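Podbridge - gripper trials catch-up
Jul 9, 2025, small meeting room and on the call

Present: Beverley Pickering (chair), Zdzisław Duda, Genowefa Kalinowski, Wiesława Borkowska (on the call, dropped out twice)
Apologies: Aleksandra Czerwiński
Notes: Genowefa

1. Last minutes
Agreed. One correction, the Fabbri quote was for the arm mount only, not mount plus cable. Beverley to ask again for the full price.

2. Honero vs Cilis, bench results
Zdzisław went through the sheet. 100 tries each on the mixed tray, same arm, same controller settings. Honero dropped 24, Cilis dropped 42. Most of the Cilis drops were on round things, it closes too quick and they squirt out sideways. Slowing the close helps but then the cycle time is poor.
Wiesława asked if the pads had been changed between runs. Zdzisław: no, same pads all week on both. She thinks worn pads are hurting Cilis more. Left open, Cilis to be rerun with new pads before anybody quotes the numbers outside this room.
Honero gets hot near the cable end after a long run. Not a fault as such, maker says within limits. Genowefa wants it logged anyway.

3. Controller
New controller still loses the gripper if you restart the arm first. Workaround is gripper on, wait, then arm. Written on the whiteboard, needs to go in the proper notes. Beverley not happy that this is still with us. Zdzisław has sent logs to the supplier, no reply yet.
Old controller stays on the shelf untill August, then we decide.

4. Cameras
Wrist camera vs overhead. Overhead sees the whole table but loses the object the moment the gripper goes over it. Wrist view better for the last bit of the approach, worse for finding things in the first place. Wiesława would keep both, Beverley asked what the second one costs in set-up time. Nearly a morning, says Zdzisław, mostly calibration.
Agreed: both for now, wrist only for the close-up tests.

5. Simulation

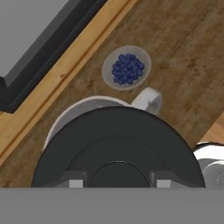 Wiesława has the wrist view running in the simulator and wants the next grasp tests done there first, before we book any bench time. Renders quick enough on her machine. Main worry is things hiding behind the gripper. The mug is partly covered by the housing and what you get is mostly handle and a bit of rim, so she'd like to try the camera mounted higher and see if the handle can be picked out sooner. Blueberries stay in their bowl for now, Genowefa says soft fruit contact in the simulator is guesswork until we've got real numbers to set it against. Zdzisław agreed, start with the mug.

6. Actions
Zdzisław - rerun Cilis with new pads, chase supplier re logs
Wiesława - 2 camera heights in the simulator, send round the results
Genowefa - restart order into the notes, log the Honero heat thing
Beverley - Fabbri price, tell Aleksandra waht she missed

7. AOB
Bench key has gone missing again. Please put it back on the hook.

Next meeting: August, Beverley to send dates.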